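## Beginner ballroom moves to the Fateldale hall in August

The adult beginner course is changing rooms. Starting in August, the six-week beginner block will meet in the upstairs hall at Fateldale instead of the back studio in Clustden. The Clustden room holds 6 couples before people start bumping elbows in the waltz, and the last two blocks had a waiting list. The Fateldale floor is sprung maple and was refinished over the winter.

Tamsin Tautahi will teach the block again. She has kept the same order as last year: waltz for the first two weeks, then foxtrot, then rumba, and a final week for going over whatever the group wants to go over. Last time that was mostly the foxtrot corner. No partner is needed. Tamsin rotates the group every few songs, and anyone who would like to stay with one partner can tell her at the door.

Class starts at 7 p.m. and runs an hour, with practice music left on until 8:30 for people who want to stay. The doors open at 6:40. Please use the side entrance on the parking lot, as the front door is locked after the day programs finish. The elevator is on the left as you come in.
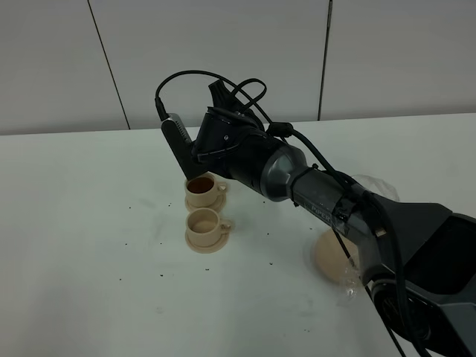
*Cups and saucers on the white tabletop.*

### Shoes

We get more questions on shoes than on anything else, so Haf Maddocks has written out her usual answer.

"For the first block, wear something with a smooth sole that stays on your foot. Leather-soled dress shoes are fine. Sneakers grip too much and your knees will feel it when you turn. Flip-flops and backless sandals are out. If you come back for a second block, buy a pair of practice shoes with a suede sole and a low heel, and keep them for indoors. Suede picks up grit on a sidewalk and then it scratches the floor. Brush the soles with a wire brush when they start to look shiny."

Haf has a box of used practice shoes in women's sizes 6 through 10 and a few men's pairs. They can be borrowed for the evening at no charge. Heel caps are required on anything narrower than a quarter. The hall is strict on this, and we signed an agreement saying we would be too.

### Fees

The block is $35 per person if paid before the first class. Drop-ins are welcome from week two on if there is space, and you pay at the desk. Students with a school ID pay half. If you miss a class, you can make it up in the next block, but please write to Haf first so that the numbers stay even.

Members who already pay the monthly rate do not owe anything extra. Their cards work at both locations.

### The fall social

The fall social will be in the same hall. Fateldale is licensed for 200 people, and we plan to stop selling tickets well before that so there is room to dance. Last fall we were in the Fairweather, which has the nicer lobby but a carpeted bar area that takes up a third of the room.

The Domum trio will play two sets, with recorded music between them. They have asked for requests in advance. So far the list is heavy on swing and has one Viennese waltz, and they would like a few slower numbers. Requests can be written on the sheet by the water fountain. Please include the singer or band if you have a particular version in mind, as there are a lot of versions of "Moon River" and they do not all work at the same speed.

There will be a short showcase between the sets. It is open to any student who has finished at least one block, and routines should be kept under three minutes. Tamsin needs your music two weeks ahead. She would also like to know which direction you enter from, after the mix-up with the two tangos last year.
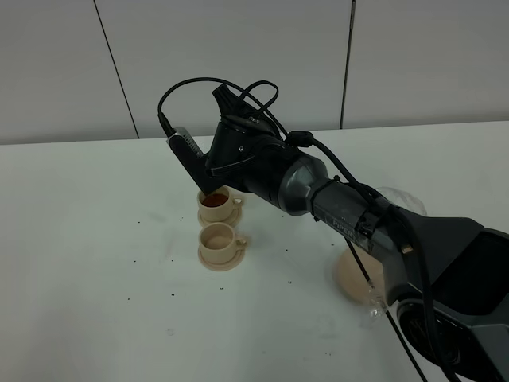

*Over the tabletop, with PiPER lettered along the arm.*

### Floor fund

The floor fund for the Clustden studio has $600 in it after the spring raffle. It will go toward replacing the boards near the mirror wall, where the seam has lifted. Until the work is done there is tape over the spot. Please dance around it and leave the tape where it is. The studio will close for the repair, and the advanced group will join us at Fateldale during that time, in the hour after the beginners.

### Small items

- The practice playlist has been updated. The tempo is now listed next to each song.
- Line of dance is counterclockwise. If you need to stop and work something out, move to the middle of the floor.
- A gray cardigan and one silver dance shoe, left foot, are in the lost and found at Clustden.
- Tamsin has a few half-hour private lessons open in the late afternoon. These are a good choice for couples working on a wedding dance, and she asks for at least four lessons before the date.
- Street parking at Fateldale is free after 6 p.m. The lot behind the bakery is private and they do tow.

Sign-up for the August block is at the desk in Clustden or by replying to this newsletter. Please include your name, a phone number, and whether you usually lead, follow, or have no idea yet.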